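How to sort bracelets and hair ties into one shallow tray

Small accessories are awkward to store. They tangle in a drawer, and in a deep box whatever you want has always gone to the bottom. A shallow open tray with a low rim on all four sides works better. It takes very little space on a shelf and you can see everything in it without digging.

The method below suits a mixed lot of beaded bracelets, cord bracelets, pendants and scrunchies. Allow an evening for a large collection. Mine took from 7 until bedtime, with a break for tea.

What you need

One shallow tray or open box
A soft cloth or throw to lay things out on
A dry cotton cloth for wiping
A small dish for loose beads
Thin elastic cord, if anything needs restringing

I use a plain tray from Dolesero. Any make will do as long as the sides are low.

Step 1. Cover the table

Lay the throw over the table and smooth it towards the edges. Beads roll on a bare surface and they chip if they drop on a hard floor. A thick pile holds them still. Shake the throw out before you start so you are not picking fluff out of knots later.

Step 2. Empty everything out

Tip the whole lot out gently and spread the pieces so that none of them overlap. Put the tray at one side of the table, within reach. 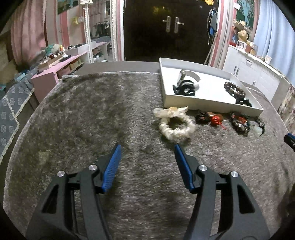 Scrunchies are best kept apart from anything with a rough bead or a loose wire end, as satin snags easily. Put them at one end of your row and the bracelets after them. Plain ones can be squashed a little, but one with a bow and an ornament on top, like the cream satin one beside the white box, should sit with the bow facing up so it keeps its shape. Cord pieces go at the other end. If a cord has long thin strands, draw them out straight with your fingers before you move the piece.

Step 3. Check each piece

Run each bracelet through your fingers. Look for thin elastic, split cord and knots that have started to slip. Anything doubtful goes to one side — it will only break in the tray and leave you with beads everywhere. Wipe the sound pieces with the dry cloth. Don't use water on cord or on anything you think may be wood.

For restringing I use Zavar elastic cord, doubled, and leave 2 inches spare at each end for the knot.

Step 4. Fill the tray

Start with the largest and heaviest pieces. Big round beads will shift about and knock into smaller things, so give them a corner to themselves and lower them in slowly, keeping hold of the top of the strand until the bottom has settled. 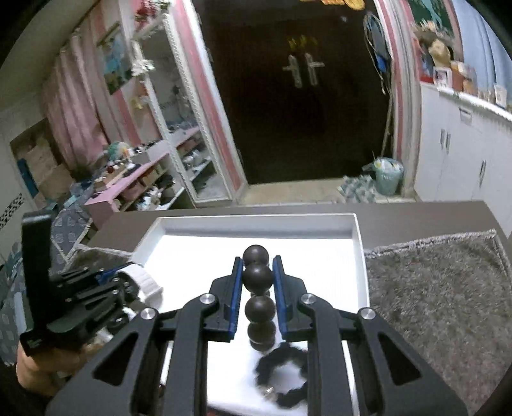
Next come the flatter bracelets, laid as open ovals along the long side. Don't coil them tightly. Pendants go face up with the cord gathered beside them, never wrapped round the pendant, where it will kink. Scrunchies go in last, on their own at the end nearest you.

Leave some gaps. If the tray is so full that you have to lift one thing to get at another, use a second tray.

Step 5. Put it away

Keep the tray flat and out of direct sun, which fades satin and dyed cord. A shelf at chest height is ideal. If it has to go somewhere dusty, lay a clean handkerchief over the top.

Go through the tray again every 6 months or so and check the elastic on whatever gets worn most.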